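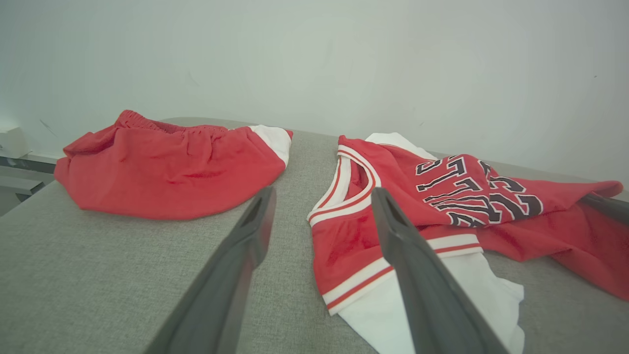 Shorts and jersey on the folding table, seen from the wrist camera.

About the Seltlow Robotics Club

Welcome, and thanks for stopping by our little corner of the school website! We're the after-school robotics club at Seltlow Secondary, open to anyone in Grades 8 to 12, and for the past while we've been teaching a robot to do laundry (well, the folding part of laundry, we leave the washing to the machines in the change rooms).

The club was started by Damilola Yusuf, who teaches physics and senior math here and who had been wanting a robotics program ever since she arrived. In the early days it was mostly line-following cars on the library carpet, and we still do those every September with the new members, as they're a lovely way in and you can have one going by the end of your second visit. Ladi Anozie from the tech ed department joined a few years later and brought the welding, the cable ties and a great deal of patience.

Our main project these days is called Pumau. It began when one of our Grade 11s, who also plays on the senior basketball team, wondered out loud whether a robot could sort out the uniform bin. We all laughed, and then we spent the rest of that meeting drawing on the whiteboard! Basketball gear is surprisingly tricky stuff. Mesh shorts slump into a heap with the waistband bunched up, and a jersey likes to twist over on itself so the lettering ends up half hidden. The students steer the grippers by hand through each fold, the camera records what the grippers are doing, and then the software group uses those recordings to train the folding program. Our shared collection now stands at 2,794 recordings, of which 1,036 are jerseys, and the members who label them all deserve a medal and probably a doughnut.

You don't need any experience to join, truly. Some of our members code, some would much sooner hold a screwdriver, and a couple came along for the snacks and ended up running the labelling group. We also take a team to the Sepúlveda Student Automation Challenge, where last time out we came home with a very respectable fourth and a van full of tired, happy kids.

Our next open house is Wed 3 March in the tech wing, straight after the last bell. Parents, grandparents and younger siblings are all very welcome, and if you have old sports clothes in any size or colour, please bring them along. We can always use more to fold.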